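vou abrir um fio sobre aprender uma língua depois dos 40, porque prometi à minha irmã e porque estou na pausa do almoço

fiz 43 em junho e decidi aprender alemão. tenho um primo emprestado em Brernau, o Rupert, e estava farta de passar os jantares de família a sorrir para a travessa das batatas

primeira asneira: comprei 2 gramáticas. duas! a primeira tem 4 capítulos só sobre declinações e eu li-os todos seguidos, à noite, na cama, como quem lê um policial. não ficou nada
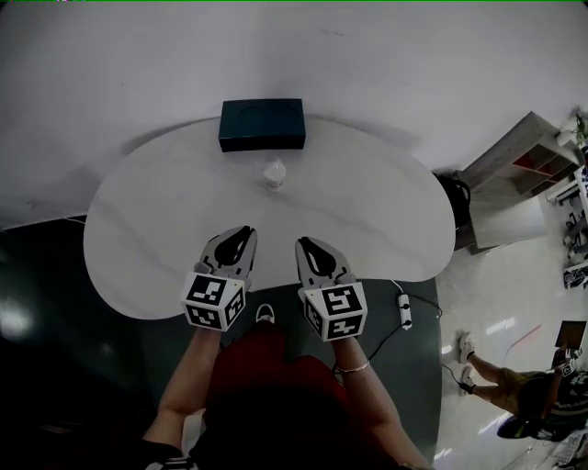 depois inscrevi-me num curso à noite na Randateo. turma pequena, cadeiras horríveis, professora maravilhosa (a Liya Hadgu, que fala umas cinco línguas e nunca se ri de nós, e olhem que tem motivos)

o que ela nos pôs a fazer na primeira aula: descrever a nossa manhã em voz alta. acordo, bebo café, procuro as chaves. eu passei dez minutos a dizer que o café procurava as chaves – e toda a gente percebeu na mesma

a partir daí comecei a falar sozinha em casa. no duche, a lavar a loiça, no elevador até ao terceiro andar. os vizinhos já devem ter opinião formada

os artigos são outra conversa. a colher é feminina, o garfo é feminino mas em alemão é die Gabel, ok, e a faca é neutra, das Messer, e a colher afinal é masculina, der Löffel. reli isto e já me enganei em português, o garfo é masculino, estão a ver o estado em que ando 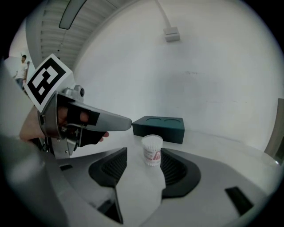 Arsalan Jadoon: os artigos só me entraram quando deixei de os estudar à parte. escrevia sempre a palavra com o artigo colado, num caderninho, e lia no autocarro. demorou meses mas entrou

Arsalan, obrigada, já comprei o caderninho! é verde e já tem uma nódoa de café (der Kaffee, masculino, esse sei)

ah, e ouvir rádio sem perceber nada ajuda mais do que eu pensava. ponho de manhã enquanto me visto e vou apanhando palavras soltas. ontem percebi "chuva" e "autoestrada" e fiquei contente o dia inteiro

no último jantar pedi ao Rupert o sal, em alemão, frase completa, verbo no sítio. ele respondeu depressa demais e não percebi nada, mas passou-me o sal

se alguém tiver podcasts para principiantes com gente que fale DEVAGAR, deixem aqui nos comentários, que eu hoje ainda tenho trabalhos de casa para fazer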